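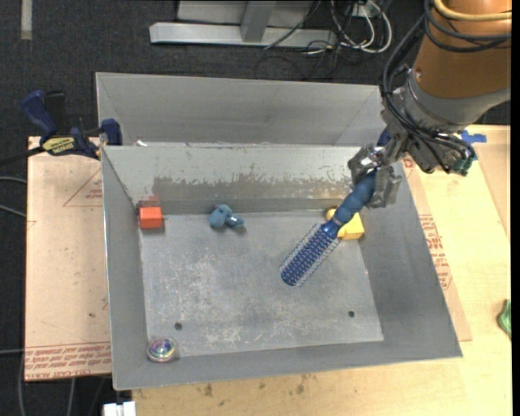 Front bin and rear bin, blue round brush above.

Barleywine stopped early, refractometer and hydrometer disagree

mashfaced
Monday, July 12, 2021

Looking for input before I do anything to this batch. Single-infusion barleywine, original gravity 1097 by hydrometer at room temperature. Mostly pale malt, a little medium crystal, no sugar. Mashed on the low side, iodine test negative before I ran off. Boiled in the Bondik, usual volume into the fermenter, oxygen through a stone before pitching.

Yeast was two packs of Goma ale, dry, rehydrated. Ullow controller on the fridge, probe taped to the side of the fermenter under a piece of foam. Set point 66 F. Activity was normal for the first few days and then dropped off fast. Day 9 now. Refractometer has read the same value three days running. Converted, it comes out well above where I expected it to finish. Hydrometer on the same sample reads lower than the converted value, by enough that I don't know which one to believe.

Questions:
Is this stuck or done?
If stuck, raise temperature first or repitch first?

coldbreak_kev
Which conversion did you use? If you took the Brix number and looked it up on a plain wort table, the reading is meaningless after fermentation starts. Alcohol bends light too. You need a formula that takes both the original and the current Brix.

mashfaced
I used a calculator that asks for both. Original Brix was taken on the same refractometer at the end of the boil. Wort correction factor left at default.

coldbreak_kev
Default factor is your first suspect. It varies by instrument and by wort, and at that gravity a small error at the start gets carried through the whole correction. Go with the hydrometer. Degas the sample first (pour it between two glasses until it stops foaming), let it come to calibration temperature, spin the hydrometer, read the bottom of the meniscus.

tun_and_done
Agree on degassing. A sample straight from the fermenter holds enough gas to lift the hydrometer and read high. That makes his real number lower than what he posted, so the gap between the two instruments gets bigger, and that points at the refractometer again.

grainbill77
I'd repitch today. Two dry packs is light for that gravity. Whatever is in there is tired, and the longer it sits the harder it is to restart.

coldbreak_kev
You don't know that it's stuck. He has one instrument saying it stopped, and it is the one we just said not to trust.

grainbill77
Three identical readings is three identical readings. The absolute value can be off and the trend still tells you it isn't moving.

coldbreak_kev
Resolution. Late in fermentation sugar falls while alcohol rises, and the two partly cancel in the refractive index. A cheap refractometer can sit on the same line while the gravity is still creeping down. Two hydrometer readings a few days apart will settle it.

sparge_arm
On pitch rate. Depends on what the packs held. The Goma sheet I have gives a minimum viable count and most packs are above it. More than 200 billion cells went in if both were fresh and stored cold. That's under the usual recommendation for a wort this strong but it isn't a disaster. I have finished bigger beers on less, slowly.

What date was on them and where did they come from?

mashfaced
El Sherbiny, mail order. Dated February of next year. They came in a padded envelope with no ice pack and it was hot that week, so I can't vouch for how cold they were in transit.

Did the hydrometer again, degassed, at calibration temperature. It reads two points lower than yesterday's number. I don't know how much of that is the degassing.

tun_and_done
Dry yeast will tolerate a few warm days in the mail. I wouldn't throw blame at that.

What I would look at is the probe. Tape-and-foam works if the foam is thick and the probe is below the liquid line. If the probe sits in the headspace, the Ullow is mostly controlling air. Beer that size makes a lot of heat early on, and the wort can be well over set point while the controller thinks everything is fine. When the heat output drops the beer cools quickly, and some strains flocculate on that. Fast start and a sudden quit fits your description.

mashfaced
Checked. Probe is below the liquid line but not by much. Foam is a single layer of packing sheet.

tun_and_done
Double it and move the probe to about the middle of the liquid. Also check the Ullow's compressor delay and differential. The factory differential on mine was wide enough to swing the beer noticeably.

grainbill77
None of which restarts it. I still say fresh yeast, active, from a starter at high krausen. Dry yeast sprinkled into that much alcohol does very little.

sparge_arm
Second half of that is right. If it comes to a repitch, use an active starter, and step it up with some of the beer mixed in before it all goes over. First half I don't agree with. Sequence I'd follow:

Raise the set point to 70 F over two days.
Rouse gently. Swirl the fermenter, don't open it, don't splash.
Leave it alone for a week.
Hydrometer, wait three days, hydrometer.
If both match and the number is still too high, then starter.

coldbreak_kev
Would add a forced ferment test. Pull a small sample into a sanitized jar, overpitch it with any clean ale yeast, keep it warm, shake it whenever you walk past. Once it stops, the gravity is your practical floor for that wort. If the jar ends where the main batch is, the batch is done and no repitch will change it. Should have been set up on brew day but it works now too.

grainbill77
Fair. The jar test is worth doing. If it drops well below the batch I'll say I told you so.

mashfaced
Jar is set up with half a pack of something neutral I had in the freezer. Probe moved, foam doubled, differential on the Ullow tightened. Temperature on the way up.

One side question. Thermowell or leave it taped?

tun_and_done
Thermowell reads closer to the true middle but it's another thing through the lid to clean and seal. Taped with proper insulation tracks within a degree on mine. I wouldn't buy one for this.

sparge_arm
I would, but I ferment in steel and the port was already there.

mashfaced
Update on day 15. Jar finished and has been flat for two days. Main batch on the hydrometer is four points above the jar and has come down three since I raised the temperature. Refractometer, for the record, has moved one line in all that time.

coldbreak_kev
Then it's slow and still working. Leave it. If you want to keep using the refractometer, work out your own correction factor on the next few unfermented worts by comparing against the hydrometer.

grainbill77
Four points above the floor is still four points. I'd have the starter ready.

sparge_arm
Four points on a beer that size after two weeks is ordinary. Check it again next weekend.

Contact us | Terms and rules | © 2021 | Back to top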